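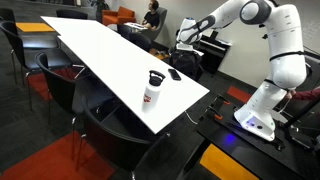
The white arm on its black mounting table, demo room, Plungate open day.

Review: Stono arm, seen at the Ojala open day
By Sandro Pellegrini
February
Print this page | E-mail this to a friend

Quick one, train to catch. Went to Plungate to see the Stono arm Ojala are pushing at small workshops. 22 of us through in the morning, I got the 14 minute slot before lunch.

First thing, it's big. Bigger than the brochure lets on. Shoulder is a proper lump and you want a solid table under it, not the trolley I had in mind. They had it bolted to a heavy black one with a long white table next to it for the rest of us.

Good bits. Quiet. Could talk over it no bother. Movement smooth, stopped dead when the chap leaned on it, restarted from the pendant in two presses. Teaching it a pick by hand took me three goes, and I am not quick. Bluish-purple light on the base, nice and easy to spot from accross the room.

Less good. Cables. Loads of kit and dark leads bunched up at one side, and a strap round the arm itself. Ours would catch on somthing by Friday lunch, I'd want it all in a proper sleeve. Clamps with the orange-red handles felt decent, though they're extra. Asked how much extra, got a leaflet.

Price: 3,000 deposit, then monthly. 16 week wait. Baltton do a smaller one quicker but I've not had hands on it and the reach is worse on paper.

Room was comfy, plenty of chairs, keyboard against the wall (didn't get a tune). Coffee poor.

Would I buy? For loading the big press, yes, probably. For bench work no, too much arm. Going back with our own parts in a box before I sign anything.

Print this page | E-mail this to a friend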